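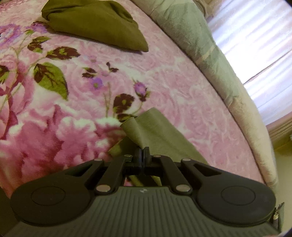
Widow is finally getting a proper theater run, and I've been grinning about it since I saw the listing last night. If you've been reading me for a while you know I've gone on about this movie more than is probably healthy (sorry, still not done). It opens at the Galent on August 21, 2025 and stays for five nights, one show a night, no matinees.

For anyone who missed my earlier posts: Widow is a small, slow, very sad and occasionally very funny drama set in the fishing town of Buenaventura, where a woman spends the winter after her husband's death trying to sell his boat to people who don't want it. That's pretty much the whole plot. It played a handful of festivals last year, got some nice notices, and then just sort of vanished. I caught it on a laptop with bad headphones and still cried at the part with the radio.

The version coming to the Galent isn't quite the one I saw. The distributor, Betard, announced in July that they'd gone back to the longer cut, which runs 143 minutes. I have mixed feelings! The festival cut was already in no hurry, and I remember a guy behind me at another Betard picture sighing like a punctured tire through the entire last reel. But the word is that most of the restored footage belongs to the sister, who was easily the best character in the thing and kept disappearing for long stretches. If we get more of her arguing with the harbor office, I'm in.

They've also put back the original music. I never minded the piano score on the shorter cut, though plenty of people did, and I'll admit it leaned on you a bit in the funeral scene. The first score is supposed to be mostly accordion and a lot of quiet.

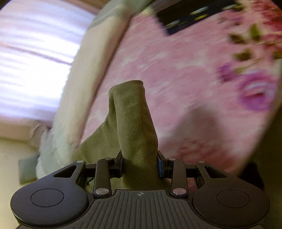
A fold of olive-green cloth held in the gripper.

Practical stuff. The Galent is using the big room, all 431 seats of it, and I would really love to see it more than half full, so bring somebody. Shows start at 7 p.m. and they are strict about it, with only a couple of trailers up front. Tickets are at the box office or on the theater's site, and members get in at the usual discount. The balcony is open too. I like the front row up there if your knees can stand it.

There's no Q&A on any of the nights, as far as I can tell. The theater is doing a printed program with a new essay on the movie, free at the door until they run out, and I plan on being early enough to get one.

After the Galent, Betard says the long cut goes to 57 more screens through the fall, mostly one-night bookings in smaller towns. I looked for a full list and couldn't find one, so if your local place is on it, leave a comment and I'll add it at the bottom of this post. No streaming date yet. I asked at the box office about a disc and got a shrug, which is about what I expected.

I'm going opening night and then again on the last one, when I'll have had time to figure out what I think of the new ending. Yes, there's a new ending. No, I haven't read anything about it, so please keep it out of the comments until the run is over.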